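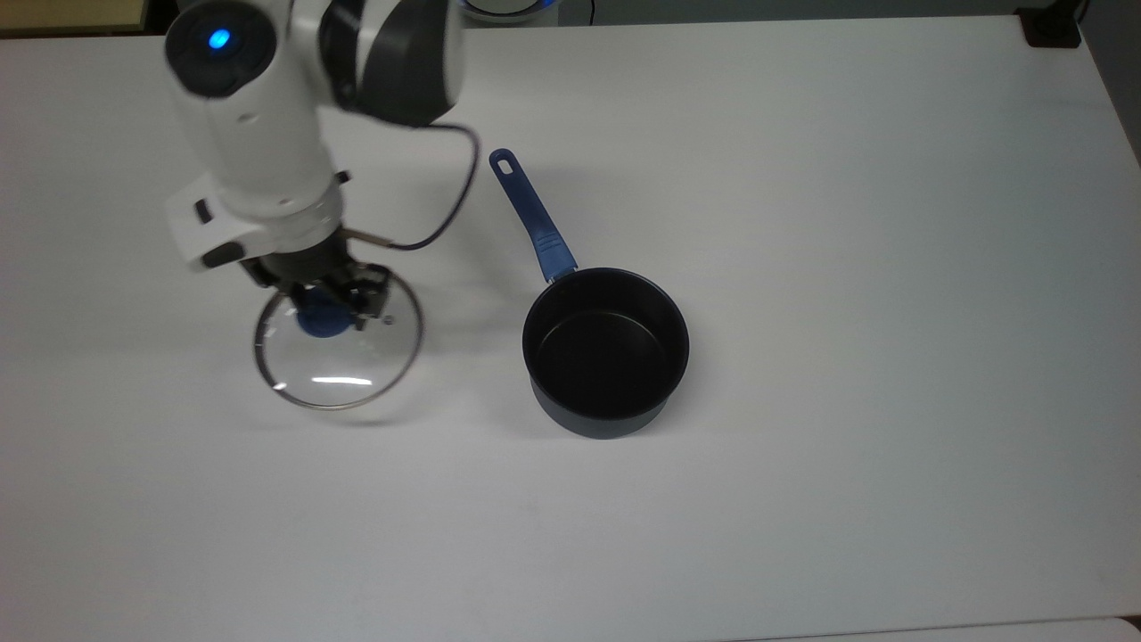 4. Adding a hearing to your Nilum case diary

By now you should have your account open and your client's immigration file set up, so the next job is getting the court dates in. Have the hearing notice beside you, as you'll be copying from it quite a bit.

1. Open the file and choose Dates, then New hearing.

2. Type the case number just as it is printed on the notice, dashes and all.

3. Pick the court from the list. If yours is missing, choose Other and type the name in full (we do add new ones every June, so have another look then).

4. Enter the date and time. Nilum uses the court's local time, whatever your own computer's clock may say.

5. Press Save, and wait for the green tick before you close the page.

Note: The notes box holds 500 characters. Anything longer is best kept as a letter in the Papers tab.

Caution: Moving a hearing does not tell the court, your client or the interpreter. You will still need to write to each of them yourself, please!

If you see message 682, somebody else in your office has the same file open. Ask them to close it, give it 3 minutes and try again. Offices moving over from Durley should read section 7 first.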